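Keys, Tags and Rings: Gallery from the Jemdale Key Register

Published Dec 16, 2024
By the Brumeta Facilities Office

This site uses cookies to remember your settings. By continuing to browse you accept our cookie notice.

The Brumeta Facilities Office holds the keys to every shared room, gate, cabinet and meter box at the Jemdale site. In December the office began a full review of the key register, the first since the Pellau building was added to the site. The review covers 53 sets of keys. Each set is compared with its entry in the register, given new tags where the old ones can no longer be read, and returned to the key cabinet on the ground floor.

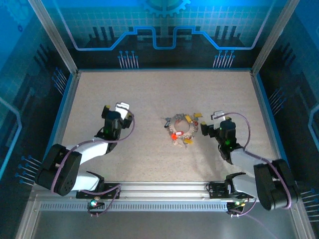 A bundle of keys and tags on the tabletop. The yellow and red tags stand out against the gray metal.

Tag colors are assigned by the office and are recorded beside the number of each set. Yellow is used for rooms and cabinets inside the buildings. Red is used for plant rooms, the roof and other areas where a second signature is required. Holders are asked not to move a tag from one key to another, even where two keys open the same door. A tag that has come off should be handed in at the desk together with the key it belonged to.

Labels are written by hand in permanent ink and carry the register number only. Building names and room names are left off. This has been the practice at Jemdale for 12 years and the review does not change it. Where a label has faded, the desk will check the key against the lock before a new label is written, and the set may be unavailable for a short time while the check is made.
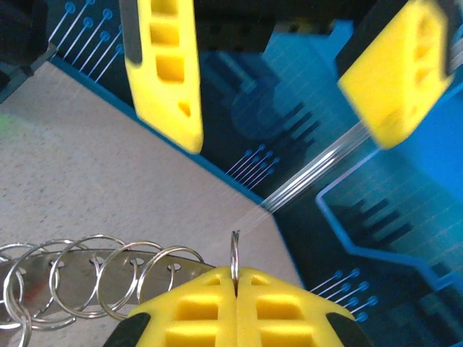
Split rings are replaced under the same review. The office considered several kinds of ring for the Pellau sets and decided to remain with the plain coiled steel type, which can be opened with a thumbnail or a ring tool and closes again without a clasp. Five such rings are threaded through a flat metal bar with round punched holes, where they overlap one another like a row of loops. A further ring is held upright to the right of the bar. Rings that have been pulled out of shape will be withdrawn. Holders should not attempt to bend a ring back into place, and should not add rings, fobs or cords of their own to a set.

The Bhatt annex keeps its own cabinet and its sets are entered in a separate part of the register. The same tag colors apply there. Requests for an additional set, at either location, must be made in writing by the tenant named on the lease. The charge for a lost set is 40 dollars, payable at the front desk before a replacement is signed out.

Sets due back at the end of December may be returned early. The desk will issue a receipt showing the register number and the condition of the keys, tags and ring at the time of return.

2 comments | 12 shares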